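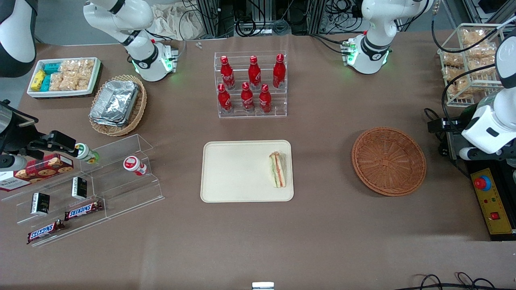
Menari 茶歇与简餐部 · 备餐台小组 · 招聘启事

备餐台装盘员，招 2 名，长期岗位，地点在 Jullholm 园区东楼一层

先把工作说清楚，免得大家面试时才发现彼此期待的是两种生活。

我们部门负责 Jullholm 园区里各家公司的会议茶歇和简餐。听起来像酒店行业，做起来更像一场每天重开的收拾屋子。客户在楼上开会，讨论一些听起来很重要的事，开到一半发现自己饿了，于是我们存在。装盘员的任务，是在他们发现自己饿之前，把该放在托盘里的放进托盘，该放在篮子里的放进篮子，并且让这一切看上去毫不费力。

备餐台平时的样子和页首差不多：一张灰褐色哑光台面，左后方是装零食的白色长方盘，旁边藤篮里斜放着一摞铝箔餐盒，可口可乐站在透明的两层架上，中间一只米白色圆角托盘，盘上靠右立着一个三明治，再往右是一只空的藤篮。空篮子要装什么，看当天的单子。单子改得很勤，所以空篮子请一律当作“待命”，别顺手拿去装自己的钥匙。

你每天会做的事

一、按单装盘。每张单子对应一个会议室，上面写着人数、忌口和送达时间，有时候还写着客户助理的一句嘱托，比如“摆得高级一点”。我们研究这句话很多年了，目前的理解是：间距留匀，包装正面朝外，不要堆成小山。

二、零食归位。膨化类、小包装类分开放，颜色相同的挨着放。有应聘者问过这算不算强迫症，我们的回答是这算岗位职责。袋子要顺着一个方向排，封口朝里。透明袋装的尤其要小心，里面是什么样，客户看得一清二楚，压碎了没有地方可以躲。

三、饮料上架。两层架先摆后排，再摆前排，这个顺序听上去不需要写进招聘启事，但每一届新人里都有人先摆前排，然后用一种很优雅的姿势把手从瓶子中间伸过去。商标朝外，瓶与瓶之间不要贴死，拿的人手指要能进去。

四、三明治立放。切面朝客户，让人看得见里面夹了什么。包装膜拉平，接缝藏到背面。三明治立不住的时候，请检查托盘是否放平，不要用别的东西顶着它。上回有人用一包餐巾纸顶住，送到会议室以后客户先抽走了餐巾纸，接下来的事大家可以想象。

五、铝箔餐盒。热餐由 Medrano 厨房供应，我们只管空盒的备料、分发和回收登记。餐盒很薄，叠得太紧会分不开，用力一扯就变形。变形的餐盒不能给客户，也请不要试图用勺子背面把它压回原形，压过的餐盒有一种很诚恳的难看。

六、小瓶类。台上常备的小瓶子，开班时看一遍标签，用完盖好盖，放回原位。“原位”指的是台位图上画的那个位置，和你觉得顺手的位置可能有出入。觉得台位图画得不合理，可以提，我们每个月改一次图，改完之前请先按旧的来。

七、收尾。下班前清台面、擦盘子、抖干净藤篮。藤篮缝里很会藏碎屑，倒扣过来拍几下，然后换个角度再拍几下。台面边上看见不认识的小零件，别扔，放进抽屉里的小铁盒。铁盒里的东西至今没有一样被认领，但我们对它们抱有信心。

班次和节奏

早班从早上七点开始，晚班到晚上八点结束，两个班轮着上，每个月排一次。换班可以，提前跟组长说，别在开工前五分钟发一个哭脸表情当作请假条。

一张标准单从领单到出台，限时 55 分钟。这个时间对熟手很宽裕，对新人则会显得短促，尤其是当你装完才发现自己看的是昨天那张单子的时候。我们不按速度排名，也不在墙上贴小红花。迟了要说，漏了也要说，说得越早越好补。

每天最忙的两段是上午十点前和下午两点以后。中间有一段安静的时间，可以坐下来吃饭，可以发呆，也可以跟同事争论三明治到底该横着切还是斜着切。这个争论进行了很久，双方都没有退让的意思，欢迎你带着立场入职。

我们想找什么样的人

手稳。拿得住软的、滑的、一捏就响的东西。

认字仔细。单子上的“无坚果”三个字，不论写得多潦草，都要当成是用大字写的。这是本岗位唯一一条我们完全不开玩笑的要求。

能站。备餐台的高度适合站着干活，坐着干活的人会慢慢发现自己的肩膀耸到了耳朵边上。

受得了重复。今天装零食，明天装零食，后天单子上写着“换点花样”，于是装另一种零食。有人觉得这样的日子很闷，也有人觉得手上有事、脑子空着，是很难得的待遇。我们更适合后一种人。

不需要餐饮经验。在便利店理过货，在图书馆上过架，在家里整理过别人永远会再弄乱的抽屉，都算数，请写进申请里。学历不限。需要能读中文单子；会一点英文更好，因为 Ikari 那边订餐时喜欢用英文写备注，偶尔还附一个我们至今没看懂的缩写。

入职前需要办好健康证，没有的可以先来面试，录用后再办，费用凭票报销。

不太适合的情况

如果你闻到薯片味就会饿，而且饿了就会拆，请三思。台上的东西都是有单号的。我们理解人性，所以在休息室另外准备了可以随便吃的零食，两边的零食长得很像，区别在于其中一边会让你写情况说明。

如果你习惯把一切对齐到毫米，也请放松一点。会议室的门一开，客户伸手一抓，所有的直线都会消失。能在这种时刻保持平静的人，在我们这里做得最久。

如果你期待的是“创意摆盘”，我们要坦白：本部门的创意空间大致等于决定空藤篮放在托盘的左边还是右边，而台位图上通常已经画好了。

待遇

试用期 2 个月，工资与转正后相同。我们试过打折，效果是新人干得也打折，后来就取消了。

按月发薪，时薪制，具体数额面试时当面谈，会给你看完整的计算表。晚班有补贴，节假日按规定计算。社保从第一个月开始交。

年假 12 天，从入职当年起按比例计算。请休掉它。组里曾经有人把假攒到年底一次性申请，排班表因此出现了一个很大的洞，洞的形状和年底茶歇旺季完全吻合。

工作餐由 Medrano 厨房提供，菜品在水准线上下浮动，周转快的菜比较可靠，汤比较看运气。素食有单独的份，提前登记即可。

发围裙、防滑鞋和帽子。围裙有大小两种尺码，大的很大，小的也不小。鞋子请报真实尺码，站一天之后，鞋子不会替你保守秘密。

试工怎么试

通过初步沟通的人会收到一次试工邀请。试工有酬，按正式时薪算，不论最后是否录用都照付。

到了以后先洗手，换围裙，然后领一张练习单。单子内容不提前公布，大体上就是备餐台上的这些东西：零食盘补齐，饮料上架，三明治放到托盘上，篮子里装单子要求的东西。有不明白的地方尽管问，问了不扣分。看不清字而选择猜，这个会扣分。

装完以后，我们会请你把整张台恢复成你来时的样子。很多人前半段做得漂亮，到了这一步开始回忆人生：刚才那个篮子原来在哪里？因此建议你动手之前先看一眼台面。允许画个草图，用手机拍照不行，备餐区里手机要放在柜子里。

最后有一小段聊天，主要谈班次、通勤和你对这份工作的疑问。没有“请说出你最大的缺点”这类题目。如果你实在准备了答案，舍不得浪费，我们可以听。

几个常被问到的问题

能不能只上早班？长期只上早班不行，愿意的人太多了。家里有孩子或者老人要照顾的，可以申请一段时间的固定班，我们会尽量排。

需要搬重物吗？整箱饮料有推车，推车有一个轮子脾气不好，往左偏，推两次就习惯了。超过推车能解决的重量，由库房的人来搬，别逞强。

要不要面对客户？多数时候不要。偶尔需要把托盘送进会议室，进门轻，放下稳，出来快。有人请你顺便修一下投影仪的话，礼貌地说会帮忙转告，然后真的去转告。

剩下的食物怎么处理？密封没动过、没过期的回库登记，其余按食品安全的规定处理。能不能带走由当班组长决定，别自己决定以后再通知组长。

有晋升吗？有，做得久的可以转当班组长，负责改台位图、排班，以及裁决三明治的切法。前两项有津贴。

外地来的有没有宿舍？没有宿舍，园区班车有，早班赶得上，晚班最后一趟要走快一点。

怎么报名

请把以下内容发到本页底部的报名表里：怎么称呼你，能开始上班的月份，两种班次里有没有完全不行的时段，以及一段短短的自我介绍。简历可传可不传。介绍里请顺便告诉我们一件你平时会整理得很仔细的东西，调料柜、线材、邮票、袜子都行。这一项只是我们想看，对录用没有影响，不过读起来比“本人吃苦耐劳”有意思得多。

报名截至九月底，招满会提前关闭，关闭后本页会挂出通知。收到报名后我们会逐份回复，录用与否都会写明。回复信是手打的，如果里面有错别字，请相信我们在认单子时要认真得多。

试工地点在 Jullholm 园区东楼一层备餐区，从卸货口旁边的小门进，按门铃，按一下就够。门铃声音很大，里面的人手上多半正拿着东西，请等一会儿再按第二下。

对岗位有疑问但暂时不想报名，也可以在表里只填“提问”一栏，其余留空。

Menari 茶歇与简餐部 备餐台小组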